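Porari Community Orchard: progress report, 26th February

What a winter we've had! Since we last wrote in September, all 197 young trees are in the ground, staked and mulched, and only three have needed replacing. The old pears along the Lovach side had their first proper prune in years, and you can see right through to the river now.

The grafting course was the big surprise. Loukia Dimitriou taught it over two weekends and both filled up within days, so we've asked her back (she said yes before we'd finished the question). Everyone went home with a labelled whip of their own, mostly Tremis, a sharp local cooker that had nearly died out round here.

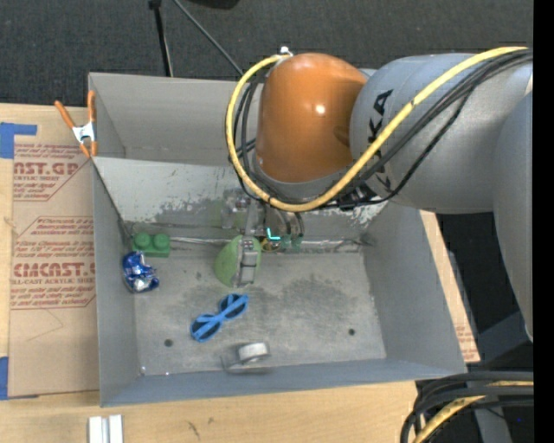 Spending is on track. The £4,000 you gave us for fencing covered the whole top boundary, gates included, and the deer have stayed out. The path is the one thing running behind. The lower end floods after heavy rain, and Gert Van Wyk would like to lay a drain before any gravel goes down. We agree with him, even though it pushes the opening back a bit.

Next up are the beehives, the blossom walk and a second go at the juice press. We'd love you to come and see it all in flower, so do tell us which dates suit and we'll get the kettle on.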